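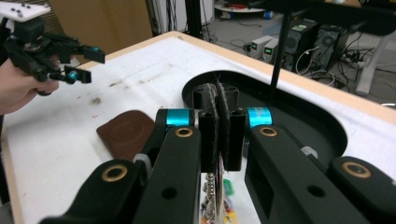

Trisden Community Shed - Tools and Fixings Group

Looking after moving parts: hinges, pivots and other things that squeak

After a long damp winter we always get a run of people through the door with secateurs that won't open, folding chairs that won't fold and one gate or another that can be heard from the far end of the street. Most of it can be put right at the kitchen table with an old towel spread out and a cup of tea within reach, so I've gathered up what we usually tell people.

Clean first, oil second. I know the temptation is to give a stiff hinge a good squirt and walk away (I did it for years!), but fresh oil on top of old grit makes a lovely grinding paste. Brush the joint out with an old toothbrush, wipe it down with a rag and a little metho, and let it dry properly. If you can get the pin out, do, and roll it up in a scrap of fine steel wool until it comes up smooth.

Brass bushings are a treat to work with, but go easy on them. They're softer than the steel pin running through them, and they're meant to be, so the cheap part wears and the dear part doesn't. Never use coarse sandpaper inside one. A pipe cleaner and warm soapy water will do nearly everything. If the pin rattles about even when it's clean, the bushing is worn and wants replacing, and no amount of grease will bring it back.

Coloured anodized parts - camping gear, bike bits, the fancier sort of torch - don't like oven cleaner, dishwasher tablets or caustic soda. The colour goes patchy very quickly and you can't polish it back. Dish soap and a soft cloth, then rinse.

Felt and fuzzy pads should be kept well away from oil altogether. Lift the fluff off with sticky tape, and if a pad has gone hard and shiny, peel it away and stick on a new one. Clean off all the old glue before you do, or the new pad will be hanging by a corner in a week.

As for what to put on: light machine oil for small pivots, one drop each side, then work the joint back and forth and wipe off what comes out. Grease for gates and anything heavy. Dry graphite for locks. Cooking oil goes sticky, so please leave it in the pantry, however handy it looks.

Do up screws by hand, a little at a time, and stop when the joint still swings freely without wobbling. Wing-sze Su keeps a jar of odd nuts and washers on the bench, 166 at last sorting, and you're welcome to fossick through it for a match. Bring the old one along if you still have it.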